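Liste de contrôle : arrimage des charges en remorque et en fourgon
Site de Quansah, quai 2
Visite du mardi 3 août 2021
Contrôle effectué par : Dede Sarpong
Véhicules concernés : remorque plateau Unetti, fourgon de liaison Caklow

Légende : C = conforme, NC = non conforme, SO = sans objet. Toute case NC appelle un commentaire et un délai.

1. Sangles et tendeurs

1.1 Étiquette de capacité lisible sur chaque sangle : NC
Commentaire : étiquette arrachée sur la sangle 102. Capacité invérifiable, sangle retirée du lot et mise au rebut.

1.2 Absence de coupure, brûlure ou nœud sur la bande textile : C
Commentaire : légère abrasion des bords sur la sangle 232, sans fil rompu. À revoir en octobre.

1.3 Cliquets propres, verrouillage franc en position fermée : C
Commentaire : graissage fait avant la visite. Excédent de graisse sur un axe, à essuyer pour éviter le contact avec la bande.

1.4 Crochets non ouverts, linguet présent : NC
Commentaire : linguet manquant sur un crochet côté gauche de la remorque. Remplacement du crochet complet, pas de réparation sur place.

2. Points d'ancrage

2.1 Anneaux fixés au châssis ou au longeron, sans jeu : C

2.2 Absence de corrosion perforante autour des fixations : C
Commentaire : corrosion de surface à l'avant droit. Brossage et reprise de peinture.

2.3 Rails de paroi du fourgon, vis au couple : NC
Commentaire : deux vis desserrées sur le rail inférieur gauche. Resserrées pendant la visite, marquage au vernis à faire.

3. Calage

3.1 Cale de roue avant utilisée pour tout deux-roues : C

3.2 Tapis antiglisse sous les caisses et le matériel à base lisse : C
Commentaire : tapis Staltavex en place. Découper une longueur supplémentaire pour le fourgon.

3.3 Matériel informatique et appareils à capot démontable : SO
Commentaire : aucun chargement de ce type le jour du contrôle. Pour mémoire, capots refermés et vissés avant chargement, câbles débranchés, appareil en caisse avec calage sur toutes les faces. Aucune sangle en appui direct sur une tôle mince. 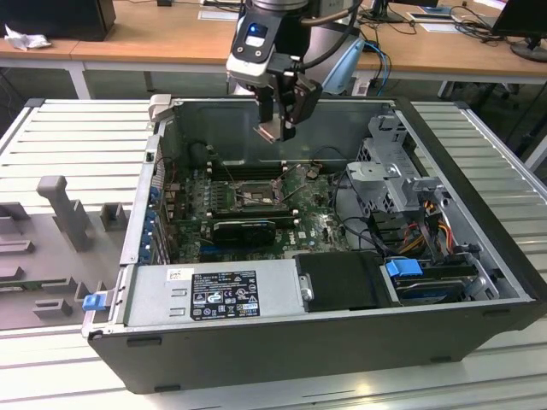 4. Mise en tension

4.1 Sangles posées par paires, de part et d'autre de la charge : C

4.2 Bande à plat, sans vrille : NC
Commentaire : vrille constatée sur la paire arrière de la remorque. Corrigée sur place. Rappel oral au chargeur.

4.3 Protège-angles sur toute arête vive : C
Commentaire : stock limité à 3 pièces dans le fourgon. Compléter.

4.4 Suspension du deux-roues comprimée sans aller en butée : C

4.5 Brins libres attachés, hors de portée des roues et de l'échappement : C

5. Avant départ et en route

5.1 Traction manuelle sur chaque sangle, charge immobile : C

5.2 Contrôle de tension au premier arrêt, noté sur la feuille de route : NC
Commentaire : mention absente sur les deux dernières feuilles. Le conducteur déclare avoir fait le contrôle. Sans trace écrite, le point reste NC.

5.3 Feux et plaque non masqués par la charge ou la bâche : C

Suites à donner
Crochet et linguet : avant la prochaine sortie de la remorque.
Vernis de marquage sur le rail : même délai.
Protège-angles et tapis : commande à passer par le magasin.
Sangle 232 : nouveau contrôle en octobre, retrait immédiat si un fil est rompu.

Remorque Unetti : immobilisée jusqu'à la levée du point 1.4.
Fourgon Caklow : utilisation autorisée.

Visa du contrôleur : D. Sarpong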